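About Flanari

Flanari is a commercial linen service for hotels, clinics and care homes. We collect used linen, wash and finish it, and return it ready for the shelf. 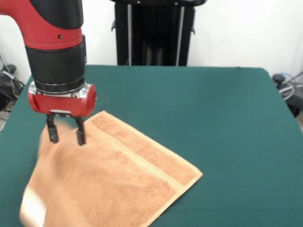
The company was founded by Hubert Thaler as a small laundry with one washing hall and a single delivery van. Today it employs over 300 people at two sites, Prerkell and Ornach. Most of them work in sorting, finishing and packing, and it is in these departments that automation has brought the greatest change in recent years.

Automation in our plants

Washing and drying have been largely mechanical for decades. Folding small items has remained handwork for much longer. A towel is soft, it shifts when it is touched, and no two land on a table in quite the same way. Robot arms with gripper fingers are now able to take on part of this task, and Flanari has chosen to introduce them step by step under a program called Trummer.

Trummer is led by Liesl Baumgartner, Head of Operations, together with Fuseini Amegashie, who represents the finishing staff. Every new workstation is first tried out away from the production floor, on ordinary terry towels of the kind our customers use. Employees from the folding tables attend these trials and have a say in whether a station is ready. Two stations have been sent back for changes at their request.

What changes for our employees

The company has made a written commitment that no permanent position will be ended as a result of the Trummer program. Employees whose tasks are taken over in part are offered paid training in machine operation, quality inspection or route planning. Training takes place during working hours, and wages are kept at their previous level or raised.

The work itself has changed in character. There is less standing at one table and less repeated movement of the wrists and shoulders. There is also more checking, more setting of machines and more responsibility for the finished stack. Some employees have welcomed this; others prefer the folding tables – these remain in use at both sites, and transfers are made by agreement.

We recognize that working beside a machine requires confidence as well as instruction. New operators are paired with an experienced colleague for their first 400 hours. Etornam Dankwa, who joined Flanari as a folder at Prerkell, now heads the operator training group.

Management and contact

Reto Hubmann has served as Managing Director since April of last year. Hubert Thaler remains a member of the advisory board.

Questions about the Trummer program may be sent to the Operations Office at Prerkell, extension 2817. Applications for employment are accepted at both sites throughout the year.

Page last revised May 5, 2025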